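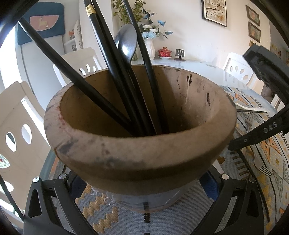
Eating places: what is new in Jisville this month

Aug 12, 2018

Plangate Noodle House has moved. It closed its old shop beside the bus depot at the end of July and has opened again at the top of Hijazi Street, in the unit where the carpet shop used to be. The new room has 400 square feet more than the old one, most of it taken up by the kitchen. The phone number is unchanged and the takeaway menu is the same as before, apart from the prawn dumplings, which have gone up by 50p.

Opening hours are noon to nine, Tuesday to Saturday. There is no lunch service on Sundays at present. Tables for 4 or more should be booked by phone. Smaller groups can walk in, though there was a queue on both of the evenings we went past.

We had the beef broth with flat noodles and the cold sesame noodles. The broth is cooked overnight and tastes of star anise and not much salt, so ask for the chilli oil if you like things stronger. The cold noodles came in a large portion and were the better of the two. A side dish of pickled radish is worth the extra pound. The tea is free and they will refill the pot.

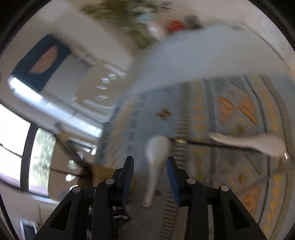
A white ceramic spoon.

Parking on Hijazi Street is for permit holders until six. The nearest public car park is behind the library and costs £2 for the evening. The 792 bus stops outside the door and runs every half hour until ten. The step at the front entrance is quite high, but there is a level way in through the side gate, and staff will open it if you ring the bell.

Ustico, the Italian café by the station, is closed for two weeks while the floor is replaced. Its bread orders are being handled from the hatch at the back, mornings only, and you need to order the day before. Gift vouchers that run out during the closure will be accepted until December.

The Saturday market has lost its fish van. The owner has retired and the pitch is being offered to other food traders. Anyone interested should ask at the market office for a form. The cheese stall has moved one place along, next to the flower seller, and now takes cards.

Two readers wrote in after last month's piece on packed lunches to ask where to buy rice noodles locally. The grocer on the corner of Plangate Road keeps the dried kind in three widths. Fresh ones come in on Thursday and tend to be gone by the afternoon. They keep for a couple of days in the fridge, and if they have gone stiff you can loosen them in warm water before cooking.

Please send notes about openings, closures and changed hours to the newsletter address by the last Friday of the month. Prices given here were correct when we visited.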